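## 4. Le sac et sa carrière

### 4.1. Naissance d'un objet que l'on ne possède pas vraiment

Les personnes que nous avons interrogées à Plirivholm parlent volontiers de leur voiture, de leur chaudière et des défauts de leur beau-frère. Sur leurs sacs en plastique, elles commencent par n'avoir rien à dire. « On en a, quoi », résume une habitante du quartier d'Öberg, avant d'y consacrer cinquante minutes. Cette pauvreté initiale du discours est une constante des 40 entretiens du corpus Prurnero, et nous avons fini par la tenir pour une donnée. Le sac de courses appartient à cette catégorie d'objets que l'on garde sans les avoir choisis et que l'on défend avec vigueur dès qu'un conjoint propose de les jeter.

La littérature s'est surtout occupée de son début et de sa fin. Le début relève de l'économie (qui paie, combien, et avec quel effet sur la demande), la fin de l'écologie (où va-t-il, et pour combien de siècles). Entre les deux s'étend une période domestique dont la durée moyenne nous est inconnue, nos enquêtés étant incapables de dater l'entrée d'un sac chez eux. Un seul a pu le faire avec précision. Il s'agissait d'un sac Pernar rapporté le jour de son divorce, et il le conserve toujours.

Nous appellerons *carrière* la suite des emplois qu'un même sac occupe après son passage en caisse. Le terme est emprunté à la sociologie du travail, avec ce qu'il comporte d'ironie, puisque la carrière du sac est presque toujours descendante. Il transporte des aliments, puis des chaussures, puis des choses mouillées. Il finit au fond d'une poubelle de salle de bains, poste auquel rien dans sa formation ne le préparait.

### 4.2. L'ouverture

Tout emploi suppose que le sac soit ouvert, et l'on sous-estime ce que cette opération a de social. Un sac souple ne tient pas debout par conviction. Il faut en saisir le bord, écarter les parois et maintenir l'ensemble pendant que l'autre main, ou l'autre personne, introduit le contenu (figure 3). Dans les couples observés, la répartition de ces deux rôles est d'une stabilité remarquable. Il y a celui qui tient et celui qui remplit. Ils n'en ont jamais discuté. Interrogés séparément, ils estiment l'un et l'autre que leur tâche est la plus difficile.

**Figure 3.** Maintien de l'ouverture par le bord supérieur ; sac de plastique translucide rose pâle. 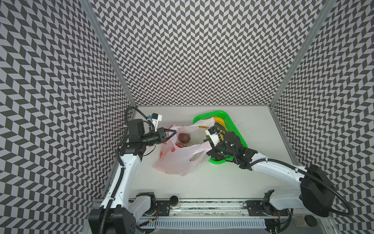

La personne qui tient jouit d'une autorité discrète. Elle voit passer chaque article, peut protester contre l'ordre de chargement et dispose d'une sanction immédiate, qui consiste à lâcher. Celle qui remplit décide en revanche du rythme. Mpho Cele, qui a conduit la plupart des observations en sortie de caisse, note dans son carnet que les disputes de couple éclatent rarement devant les produits chers. Elles éclatent devant les œufs. La question de savoir s'ils vont au-dessus ou sur le côté mobilise des convictions héritées, souvent rapportées à une mère, parfois à un incident survenu en vacances et sur lequel les deux versions divergent.

Les personnes vivant seules développent des techniques de substitution : anse passée au poignet, sac calé contre l'évier, bord retourné en manchette. Cette dernière solution nous a été présentée à plusieurs reprises comme une invention personnelle. Nous n'avons détrompé aucun de ses inventeurs.

### 4.3. Le contenu légitime

Une deuxième série de questions portait sur ce qui peut, ou non, être mis dans un sac ayant déjà servi. Les réponses dessinent une grammaire assez stricte, que nos enquêtés appliquent sans hésiter et qu'ils sont ensuite bien en peine de justifier. Les pommes de terre acceptent tous les sacs. Les livres réclament un sac propre, même quand ils partent à la déchetterie. Le pain est un cas à part, et deux entretiens ont dû être interrompus à son sujet.

Les fruits occupent dans cette grammaire une position instable. En magasin, ils voyagent dans le sac ; à la maison, les y laisser passe pour un signe de relâchement. Le transfert vers un récipient ouvert, coupe, plat ou panier, marque pour beaucoup la véritable fin des courses (figure 4). Tant que les bananes n'ont pas gagné leur panier, nous dit une retraitée d'Öberg, « on est encore un peu au supermarché ». La remarque mérite d'être prise au sérieux. Elle situe la frontière du foyer à un endroit que ni le cadastre ni le paillasson n'indiquent.

**Figure 4.** Deux contenants : sac à provisions en plastique rose et blanc ; panier ajouré vert garni de bananes.
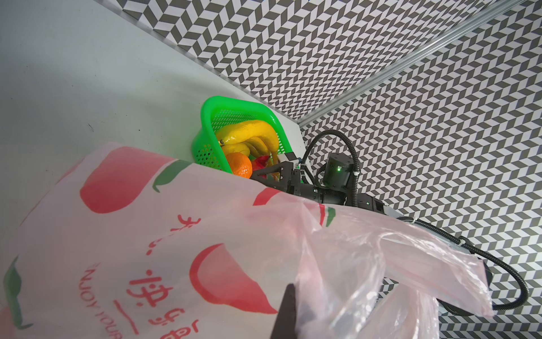 Le panier bénéficie d'ailleurs d'une indulgence que le sac n'obtient jamais. Tous deux peuvent être en plastique, avoir coûté peu et venir du même rayon. Le premier se pose, se montre et reçoit des visiteurs. Le second se plie et se cache. Nayeli Quispe propose d'y voir l'effet de la rigidité : un objet qui garde sa forme sans aide serait crédité d'une sorte de caractère. L'hypothèse nous plaît, bien que les boîtes hermétiques sans couvercle, rigides elles aussi et universellement méprisées, lui opposent une résistance sérieuse.

### 4.4. Le sac de sacs

Entre deux emplois, le sac attend. Dans presque tous les logements visités, il attend à l'intérieur d'un autre sac, suspendu à une poignée, coincé sous l'évier ou tassé derrière l'aspirateur. Ce sac contenant est rarement le plus grand ni le plus solide. Il a été promu par ancienneté, ou parce qu'il se trouvait là le jour où la question s'est posée. Aucun enquêté ne l'a jamais vu vide, et l'idée de le vider a suscité des réactions allant de l'amusement à une inquiétude non feinte.

Le questionnaire distribué à 200 ménages demandait d'estimer le contenu de cette réserve. Les estimations se sont révélées si basses que nous avons obtenu, dans six foyers volontaires, l'autorisation de vérifier. Il serait indélicat de publier le détail. Disons que l'écart entre la déclaration et l'inventaire est de ceux que l'on rencontre d'ordinaire dans les enquêtes sur l'alcool.

À la question de l'usage futur, la réponse presque unanime est « ça peut servir ». La formule ne renvoie à aucun projet identifiable. Relancés, les enquêtés évoquent un déménagement, une inondation, la visite d'un parent chargé de confitures. Nous proposons de parler de *prévoyance sans objet*, en reconnaissant que l'un des auteurs du présent article a déménagé en janvier dans des sacs accumulés de longue date et qu'il n'en a pas manqué.

### 4.5. Limites

Trois réserves s'imposent. Nos observations en caisse ont toutes été menées dans des magasins Pernar, dont la clientèle se déplace surtout à pied ; l'existence du coffre de voiture modifie sans doute la carrière du sac, ne serait-ce qu'en lui offrant un lieu d'oubli supplémentaire. Le recrutement par affichette a par ailleurs attiré une proportion inhabituelle de personnes ordonnées. Enfin, la présence d'un enquêteur muni d'un carnet améliore sensiblement le pliage. Plusieurs participants nous ont montré une méthode en triangle, exécutée avec lenteur et visiblement peu pratiquée, avant de remettre le résultat dans une réserve où rien d'autre n'était triangulaire.

La section suivante examine le cas des sacs dits réutilisables, que nos enquêtés oublient chez eux avec une régularité permettant enfin un traitement statistique.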